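## 4. The Open Day at Tunddale

### 4.1 Setting and preparation

The first three parts of this paper dealt with the gripper as we used it among ourselves, and we now turn to what happened when we let other people have a go. The open day was held on 23 March 2025 in the community hall at Tunddale, a short drive from our own workshop at Toltatgate, and it was our second attempt at such a thing. The first, held in October, had been a much smaller affair, put on mainly for the families of staff, and although everybody was very kind about it we learned less than we had hoped, chiefly from having talked too much. (One of us spoke for 40 minutes before anybody was allowed to touch anything, and has since been forgiven.)

For the second visit we resolved to put the tools into people's hands as early as we decently could. Nithin Mudaliar, who looked after the programme for the day, drew up a plan in which each group of visitors would hear a short welcome, watch one grasp carried out by a member of the team, and then take over. We kept to this plan reasonably well through the morning and rather less well after lunch, when the groups ran together and a good many people who had already had their turn came back for another.

The hand-held gripper is the same design described in Section 2, with two fingers closed by a squeeze of the handle and a camera looking down between them. Recordings made with it are passed to Vokska, our learning software, which uses them as examples for the arm. We had wondered whether to explain all of this at the start. In the end we explained it to whoever asked, and we would do the same again, as the questions people came up with while holding the tool were a good deal better than the ones they came up with while sitting down.

### 4.2 How visitors took hold of things

What struck us most, and what we had not properly allowed for in our planning, was how differently people behave around an object that feels as though it might be harmed. With something plain and square, nearly every visitor simply closed the fingers on it and lifted. With something rounded or tapering they slowed right down, leaned over the table, and looked at it from the side before they committed themselves. Several tried the grasp with their own fingers first, which we thought a lovely habit and have since taken up ourselves.

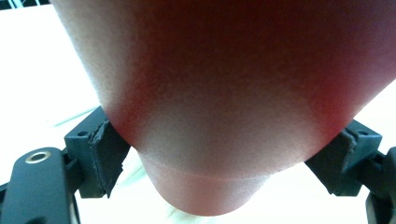

Tapering shapes are awkward for a two-finger gripper because the flat pads meet a surface that leans away from them. Close too gently and the thing slides; close too firmly and the narrowing sides can work against you, easing the object out of the grasp by small degrees. Our own staff had got around this by approaching a little higher on the object than feels natural, where there is more of it to hold. We mentioned this to nobody on the day, being curious to see what would happen, and found that a fair share of visitors got there on their own after a try or two.

The foam on the fingers matters a great deal here. It lets the pad give way a little and settle against a curve, and it is also the part of the tool that suffers most. Foam tears and frays at the edges, and once it has started to split it tends to go on splitting in layers. We have gone back and forth on how often it ought to be replaced. A fresh pad grips more evenly, but a tool that only works with fresh pads is not much use to anyone outside a workshop, and our colleagues at Vanags, who cut the pads for us, have argued with some feeling that recordings should be made across the whole life of the foam. We have come around to their view. The learned behaviour has to cope with the fingers it is given, and those will seldom be in the condition they left the bench in.

### 4.3 Remarks on the recordings

Over the course of the day visitors made 900 recordings, which we added to the 2000 already gathered at Toltatgate. We had expected the new ones to be untidy, and they were: there are long pauses, changes of mind, and a number of stretches in which the tool is clearly being waved at a friend. We trimmed the waving and kept the pauses. A person who stops halfway, looks again and shifts the fingers before closing them is showing us something that our practised staff no longer do, and it seemed a shame to throw it out for the sake of neatness.

Light was the other difference. The workshop has blinds and we had grown used to them, whereas the hall has tall windows that nobody wished to cover on such a fine morning. Pale surfaces washed out badly in many of the recordings, and colours shifted across the side of a single object in a way that we rarely see at home. We left the exposure settings alone so that the two sets could be compared fairly, and the comparison is given in Section 5, along with the results for the 2 finger pad thicknesses.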